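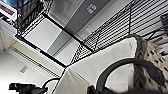

So I finally swapped the camera on the wrist of my arm, and I have opinions! I'd been running the little Durkeo for most of the winter and it was fine, mostly, but it had one habit that drove me up the wall. Point it at anything with a fine repeating pattern and it went to pieces. My black wire shelving is exactly that kind of thing, all those thin rods packed close together against a bright background, and the Durkeo would turn the whole lot into a shimmery gray mush. The Rillon gives me stripes. Real, separate stripes! It's not perfect (the small label on the gray panel at the back might say 09 or might say almost anything), but for the stuff up close I'm very happy.

Up close is what I care about anyway. The job I keep giving this arm is bins and baskets: go to the shelf, find the handle, grab it, pull. It sounds easy until you try it with a soft bin. The white fabric one has a thick black handle that loops way out in front, and you'd think a big dark arc on pale cloth would be a gift to any camera. With the old one it was. But the Durkeo's view was so narrow that by the time the gripper got near the handle, all I had on screen was handle. No bin, no shelf, no clue how far over I was. The Rillon sees a lot more to the sides, so I can still find the woven basket next door and steer off that.

The downside is that the wide view also picks up my own cable, down in the corner. Eun-ji Han told me to mask that part out in software and move on with my life. I will probably re-route the cable instead, because I'm stubborn.

Now the gripper. I tried two. The Haddad has flat rubber pads and closes in a straight line, and the Grurkance has curved fingers that wrap. I ran each one 60 times on the same handle, over two evenings and a very long Thursday. The Grurkance missed 4 times. The Haddad I stopped keeping score on after it pinched a fold of the fabric and hung on to it like a terrier. On stiff things like a basket rim I still like the Haddad better, though, and it's much quieter.

Merja Kinnunen asked in the comments last time whether I've changed controllers too. Nope, same one, same settings, so it's a fair-ish comparison. Next up is the tilt. I want to try coming in at a less silly angle and see if the misses go away, and I need to order longer screws for the camera mount before I do any of that.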